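Zustden Tabletop Laminator — User Manual
Section 4: Setting up, first lamination and daily use

Before you begin

This section explains how to put the laminator in its place, how to warm it, and how to make your first sheets. Please read it one time completely before you connect the machine. The reading takes a few minutes and it will save you many spoiled pouches.

The text was prepared by Nayara Moura and checked by Neusa Rocha. It replaces the section with the same number in the edition of 20 February 2022. If you have the older sheet in the box, please keep only this one. In the older sheet the names of the two front buttons were exchanged.

You will need:

The laminator with its power cable
The rear tray (a flat part, packed under the machine)
The carrier card, folded in two
A packet of pouches
A sheet of plain paper for the test
A soft dry cloth

4.1 Choosing the place

1. Choose a table that is flat and does not move when you lean on it. The machine is not heavy, but the rollers pull the sheet with some force, and on a weak table everything will shake.

2. Leave 20 cm free on the left and on the right side. Behind the machine you must leave more, enough for one complete sheet to come out and lie down flat.

3. Do not place the machine under a shelf that is very near. The warm air goes out from the openings in the top cover.

4. Keep away from curtains, open windows and the kitchen. Cold air from a window makes the temperature go up and down, and the light on the front will change from green to orange many times.

5. Put the rear tray in the two slots at the back. Push until you hear a small click on each side. If only one side makes the click, take it out and start again. Do not use force.

CAUTION: The metal strip at the exit becomes very hot during use. Keep the hands of children away from the back of the machine, also after you have switched it off.

4.2 Connecting and warming

1. Check that the switch at the back is in the position 0.

2. Connect the cable first to the machine and then to the wall. Do not use an extension cable that is rolled up.

3. Put the switch in the position I. The front light becomes orange.

4. Choose the thickness with the left button. Use position 1 for pouches of 80 microns and position 2 for the thicker ones. The thickness is printed on the packet of pouches. If you lost the packet, begin with position 1 and look at the result.

5. Wait for the green light. This takes around 7 minutes in a normal room. In a cold room you must wait longer.

Note: When the machine is new, you may notice a light smell during the first warming. It comes from the protective oil on the rollers and it goes away after the first use. If you see smoke, switch off and disconnect the cable immediately.

Note: The green light says only that the rollers have arrived at the temperature. For photographs and for thick card we recommend to wait two minutes more after the green light, so that the heat is equal along the whole roller.

4.3 Preparing the sheet

A good lamination is made before the sheet goes into the machine. Most of the letters that come to our service desk speak about bubbles and wrinkles, and in nearly all of them the cause is in the preparation.

1. Clean the table with the soft cloth. A single grain of dust will be closed inside the pouch and you will see it always.

2. Look at your paper. It must be completely dry. Ink from an inkjet printer needs more time than you think — leave the page alone for half an hour, and longer if there is a photograph on it.

3. Remove staples, paper clips and adhesive notes. A staple can cut the roller, and a roller with a cut cannot be repaired by the user.

4. Open the pouch with two dry fingers. New pouches often stick together. Bend the closed edge gently in one direction and in the other, and the two sheets will separate.

5. Lay the paper in the pouch and push it towards the closed edge. Leave a border of 3 mm or more on every side. Without this border the pouch cannot close, and water will enter later. 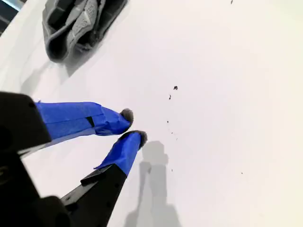
6. If you laminate several small pieces in one pouch, for example name cards, leave a space of at least 6 mm between them. Small pieces like to move. Close the pouch slowly and carry it in a horizontal position.

7. Put the pouch into the carrier card if it is smaller than a postcard, or if the paper inside is thin. For large and normal sheets the carrier is not necessary, but it does no damage.

CAUTION: Never cut a pouch before lamination. The glue on the inside will come out at the cut edge and will stay on the rollers.

4.4 Making the first lamination

We recommend to make the first test with the plain paper and not with your document. You will learn how fast the machine pulls and how the sheet feels when it is finished.

1. Check again that the light is green.

2. Hold the pouch with both hands, with the closed edge in front. This point is important. If the open edge goes in first, the two sides can separate and turn around the roller.

3. Put the closed edge against the guide on the left and push softly until the rollers take it. Then open your fingers. Do not push and do not hold back.

4. Let the sheet come out completely on the rear tray. The machine moves slowly and this is normal.

5. Take the sheet when it has stopped. Hold it at the border, as it is still hot and soft.

6. Lay it on a flat table and put a book on it. Leave it for one minute. A sheet that becomes cold in a bent position will stay bent.

7. Look at the result. The surface must be clear everywhere. If it looks like milk in some parts, the temperature was too low. Send the same sheet through the machine one more time, in position 2.

Note: Wait half a minute between one sheet and the next one. After 20 sheets without a pause, give the machine a rest of ten minutes.

4.5 If the sheet does not come out

Sometimes a pouch goes in crooked and stays inside. Do not be afraid, but act quickly. The longer it stays in the heat, the more difficult it is to remove.

1. Press the right button, marked with R, and keep it pressed. The rollers turn backwards.

2. With the other hand, take the part of the pouch which is outside at the front and pull straight. Do not pull to one side.

3. If the sheet does not move, switch off, disconnect the cable and wait until the machine is cold. This needs at least one hour.

4. Open the small cover under the front guide with a coin. Turn the white wheel with your thumb, in the direction of the arrow, until the sheet is free.

5. Close the cover, connect the machine and pass the empty carrier card through it two times.

CAUTION: Do not put a knife, scissors or a screwdriver between the rollers. Damage of this type is not covered by the guarantee.

4.6 Cleaning

The rollers collect a little glue with time. You will see it as small dull points on the finished sheets, always at the same distance from each other.

1. Warm the machine as explained in 4.2.

2. Fold the carrier card and pass it without a pouch. Repeat until the card comes out clean. Usually three or four times is enough.

3. Switch off and let the machine become cold.

4. Clean the outside with the soft cloth. You may use a little water on the cloth, but not alcohol, which makes the top cover dull.

The carrier card is not for ever. When the inside is brown or hard, buy a new one. The order number of the card is 515 and it is sold in packets of two.

4.7 Pouches from other makers

You may use pouches of other makers. We have tested the Asico pouches in both thicknesses and the Joo pouches in the thinner one, and they can be used with the same positions of the left button. The Tinent matt pouches need position 2 also when they are thin. With other pouches, please make a test with plain paper first.

Do not use in this machine:

Pouches for cold lamination
Pouches that are thicker than 125 microns
Plastic covers for folders — they have no glue and they will melt

Do not laminate thermal paper, such as shop receipts and some tickets. It will become black in the heat and the text is lost. The same care is necessary with wax crayon drawings, pressed flowers that still have water in them, and documents of which you have only one copy. A lamination cannot be opened again without damage to the paper.

4.8 After use

1. Put the switch in the position 0 and disconnect the cable from the wall.

2. Leave the machine in its place until it is cold. Do not cover it during this time.

3. Take off the rear tray and keep it under the machine, with the flat side down.

4. Keep the pouches in their packet, lying down, in a dry place. Pouches that stand on their edge for a long time become curved and are difficult to feed.

The technical data and the guarantee conditions are in Section 5.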